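Kiririne door gripper kit - for light robot arms

Two-finger gripper for pulling and pushing round doors, lids, drawer fronts, that sort of thing. Designed and put together by Kuldeep Vashisht in our shared workshop at Hotia. Sold as a kit, you do the bolting up. One evening if you've got the hex keys out already.

Silver metal brackets, black mounting parts, pins on the fingers so it can hook behind a rim instead of having to squeeze it. Squeezing was the old version - slipped off anything thick. Weighs 210 g built up, without the cable.
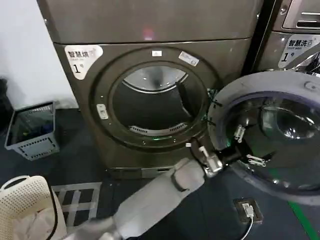 LAUNDRY & HOME JOBS

Front loaders are the main thing people ask about. On the washer door the gripper sits at the lower left edge, pins up against the inner rim and the other pair along the side. Go slow with a door that's wide open, the hinge end has no give and the arm will happily keep pushing. We run ours at the lowest speed setting until the path is taught in.

Tape a grid on the floor before you start. White tape, crossed lines, any width you like. Saves re-teaching evrything when the base gets nudged.

In the box
Gripper body, part built
2 pairs of pins
5 spacers (you wont need them all)
Wrist plate - Sastry or Buder pattern, say which when ordering

Not in the box: arm, power supply, screws for your own wrist if it's an odd one.

Spares
Pins bend if you crash it. Sold in pairs, same page as the wrist plates. Brackets on request, ask Kuldeep.

Stock
Next batch in November. Sastry plates in now, Buder plates low - email first. Collection from Hotia or we post it, UK only for the moment.

Page updated June 21, 2025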